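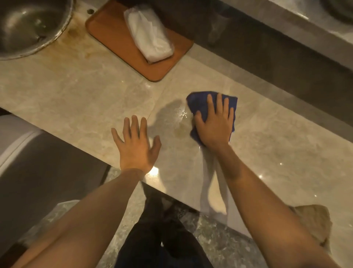
Blue cloth in the right hand, left hand flat on the marble.

1/ Good evening from Mallton. Many of you asked me how we teach the arm to wipe a counter, so I will try to write it in small pieces. My English goes slowly, please be patient with the thread.

2/ There are two ways we use. In the first, a person does the task with their own hands and we record what the hands do. In the second, a person sits at the controller and drives the arm from a distance, and we record what the arm does. We call them "by hand" and "by remote".

3/ For wiping we have 1,845 recordings by hand and 1,520 by remote. The remote ones took much longer to collect. A person wipes a piece of counter without thinking. With the controller, the same person becomes very polite and slow, like a guest washing a stranger's glasses.

4/ I did part of both. My shoulder can tell you which day was which.

5/ First lesson: press. From outside, wiping looks like moving. For the arm it is mostly pressing. If the force is too small, the cloth glides and leaves the water where it was. If it is too big, the cloth sticks, makes a fold, and then jumps.

6/ Our camera does not see force. It sees fingers spread over a cloth, and from this picture you cannot read how heavy the hand is. So by hand we get very nice paths and very poor pressure. By remote it is the opposite: ugly paths, but the force is in the log, every moment of it.

7/ Second lesson: the other hand. Look at the left one in the photo. It does no wiping. When I explained the task to new people I never mentioned this hand, and still almost everybody puts it down somewhere.

8/ The Tavares arm we work with is one arm on a heavy base, it has no need to lean on anything. So what should it learn from the left hand? Alcides Brito said we should cut it out of the data. I said keep it. We argued for two lunches.

9/ We kept it, and I will tell you the reason. The bracing hand moves before the wiping hand goes to a new area. It says where the person will work next. The model found this useful for guessing the next stroke, even though it has no left hand of its own.

10/ Alcides would like me to add that the improvement was small. It was small.

11/ Third lesson: the cloth. A bunched cloth is a different tool from a folded one. Bunched, it goes into corners and around a rim very well, and you lose the flat surface. Folded, it takes more water in one pass. People change from one to the other in the middle of the job and cannot tell you when they decided.

12/ I tried to write a rule for it. "Fold when wet area is larger than the hand." Hubert Brunner tested my rule for one afternoon and gave it back to me with a drawing of a sad sponge.

13/ So no rule. We ask the demonstrators to do it the way they do at home and to not correct themselves. This is harder than you would think. When people know they are recorded they clean as if their mother-in-law stands behind them. We throw away the first 30 recordings of every new person for this reason.

14/ Fourth lesson: stone is a difficult surface. Marble has veins, and a vein looks very much like a smear. Polished marble has also small points of light everywhere, and a point of light looks very much like a drop. Our first version in October tried to wipe the reflection of the ceiling lamp. It was very diligent. It would still be there now if I had not pressed the stop.

15/ What helped was to let the arm move its camera a little to each side before it decides. A reflection travels when you move. A stain stays. Look at the brownish-orange patches beside the steel sink in the photo: they belong to the stone, however you turn your head.

16/ The seam between two slabs gave us trouble too. It is a very thin line, and the model took it for a border, so it wiped on one side and stopped politely. In the recordings by hand people go over the seam without any attention. More of those recordings, and the problem became smaller. I do not say it is gone.

17/ Fifth lesson, and for me the most interesting: two cloths. Some people work with two colours at one counter. One cloth is under the hand, one waits. For the arm this is a big question. Which is the tool, and which is an object to go around?
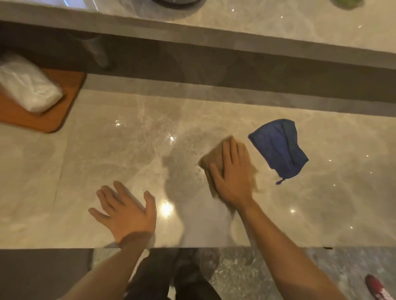
18/ The tan one is working here, the blue one is waiting at the right. For you and me there is no doubt, because the hand is on the tan one. For a model that must start from an empty gripper, both are simply soft things on a counter.

19/ By remote this is easy to teach. The operator drives to one cloth and closes the gripper, and the choice is recorded. By hand it is less clear, because people pick up a cloth so quickly, often while looking at something else.

20/ Now we ask the demonstrator to say the colour aloud before touching it. "Blue." "Tan." It feels silly for ten minutes and then you do it at home also. I said "green" to my own kitchen sponge this week and my daughter asked if I am well.

21/ Sixth: things that live on the counter. In the two photos you see a flat wooden piece with rounded corners and a white package in plastic on it. The rule in our kitchen is that such things stay. The arm must clean up to them and leave them in peace.

22/ Crinkled plastic is a bad neighbour. It shines, it changes shape when air touches it, and the depth sensor returns nonsense. Our solution is not elegant: a wide margin around anything that gives nonsense. There will be a dry island of uncleaned stone around each package. Hubert calls it the moat.

23/ Somebody will ask which method is better. After 10 June 2019, when we first ran the two models on the same counter side by side, I stopped to answer this with one word. The by-hand model moved beautifully and left water. The by-remote model left very little water and needed the patience of a saint.

24/ Now we train first on the hands, then we correct with the remote recordings. Paths from the person, force from the arm. Tovancombe, who host our software, gave it the project name Holulitz. I do not know what it means and I have asked.

25/ The combined set is now 2,268 recordings. If you add my earlier figures you get more, I know. The rest did not pass the check. Mostly the hands left the view, or the cloth was hidden behind a forearm, or the demonstrator stopped to drink coffee and we forgot to cut.

26/ Some small advice if you want to try with your own arm. Choose a cloth with a strong colour, the blue is much easier to track than the tan on pale stone. Tan on cream marble costs you many hours of labelling. We use tan also, on purpose, but start with the blue.

27/ Record different people, tall and short. The angle of the forearm changes everything, and a model taught by one tall man believes all wiping comes from above.

28/ Do not ask the operators to do long sessions with the controller. After a while they stop pressing, and you will see it in the force log before they feel it in the wrist. We change person often and the data is better for it.

29/ And write down what the demonstrators say when they are annoyed. "It catches here." "This bit is never clean." I learned more about the counter from these complaints than from the plots.

30/ Next we try the edge, where the cloth must turn around the front lip of the stone without falling. By hand I can do it. By remote I have dropped the cloth so many times that Alcides put a bucket under.

31/ Questions are welcome, I answer in the evenings. If I wrote something wrong in English please tell me, I like to be corrected. About the robot also.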